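WASH BAG SWAP - WHAT WE NEED

Quick one this month as the print deadline is nearly on us. The laundry bag swap at Hallton is going ahead, table by the side door, same as July. Bring mesh wash bags you don't use, take one you do. Clean please! And empty them first, last time there were 3 odd socks and a flannel left inside and they are still in the lost property drawer at Plilano if anyone wants them.

Zips. Please check the zips. Run it right along and back again before you hand it over. If it sticks, rub a bit of candle on the teeth, usually does the trick. Holes in the netting are fine if small, we can darn those, but a zip that has come off its tape is for the rag bin. 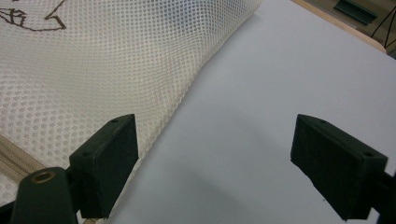 Any size welcome. The big ones go first, always do, so if you want one for jumpers or a cot blanket come early. Small ones good for tights, baby socks, masks. Plain or with a drawing on, dosen't matter, though the kids do like the ones with a picture. We had around 30 bags last time and only 2 left at the end, both a bit yellowed. A soak would of sorted them.

Washing tips, as several of you asked:
Zip shut before it goes in.
Half full at most, things need room to move.
Cool wash, no tumble dryer, the netting goes wavy.
Hang it up by the end to dry.

Bags can also be dropped at 106 Vunovberg Road, in the box in the porch. Label on it says Trevor Street Fair, ignore that, it's the right box.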